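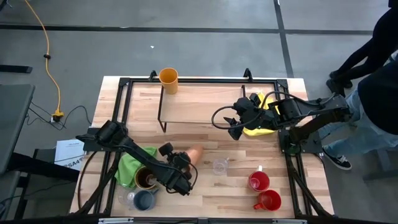
Butcher-block top with cups, mugs and cloths.

Friesen Worktop Oil, 300 ml

We stock four wood oils and this is the one we argue about most. The can promises a "lifetime barrier" on any light wooden surface. We don't believe in lifetime barriers, and we'd ask you not to either. What you get is a decent plant-based oil that soaks in well, smells faintly of nuts for a day, and needs doing again before the year is out.

Maite Miranda in our workshop put it on beech offcuts next to Redasari hard wax and left coffee standing on both overnight. The wax won. The oil was easier to patch afterward: a light sanding, a wipe, done. If you set hot mugs down without thinking, buy the wax and put up with the smell.

Coverage is printed as "up to" a figure we have never managed to reach. On dry, unfinished wood one can gave us two coats on a medium kitchen table and very little left over. Order a second can for anything bigger.

How to use it
Sand with 200 grit. Wipe on thinly with a lint-free cloth, wait 21 minutes (the maker's number, and no, we can't say why it isn't 20), then wipe off everything that hasn't soaked in. Leave overnight before the second coat. Lay used cloths flat outdoors to dry, as oily rags can catch fire in a heap.

Not for
Varnished or lacquered tops. It sits there and goes sticky. Siu-ming Fung returned a can in January over exactly this, and we refunded it, but the label should say so in bigger print.

The "pro" applicator pad
Sold separately by Meltance. It's a sponge. An old T-shirt does the same job.

Finish: matte to low sheen
Color: clear, darkens pale wood slightly
Size: 300 ml can
Returns: unopened cans only, unless we sold you the wrong thing

Last price check: 12th September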